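Subject: Re: [slot-ops] Jackpot meter drift after the Haswood floor move
Date: February 2023
From: Latifa Ramadan

On the drift question first. The controller at Haswood polls each machine in turn and adds the coin-in delta to the progressive pool. If a machine drops off during a poll, the delta is held until the next successful read. After a move, the held value can be applied twice if the machine comes back with a new address and the old entry is still in the table.

> We moved 21 machines from the Clamance bank to the main
> floor and reconnected them the same night. By morning the
> pool read 1,375 and the sum of the machine meters gave us
> 1,266. Same increment rate on every machine. Is the
> controller at fault, or the meters?

The difference is 109. I would look at the controller's address table before touching any meters. Export it, sort by serial number, and check for serials that appear twice. Delete the entry with the older last-read time. Do not clear the whole table while the link is open to players, as this resets the pool to its base value of 1,000.
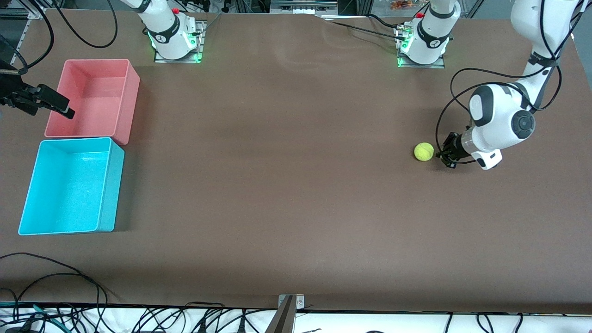 Once the duplicates are gone, post a manual correction with a reason code and have it signed by two people on shift. Budgate accepts the correction in the daily file. Zapata wants a separate form, and the form must go in before the next meter read.

If no serial appears twice, send me the poll log from the reconnect onward and I will go through it. Please include the firmware version, which was missing from the last post.

Latifa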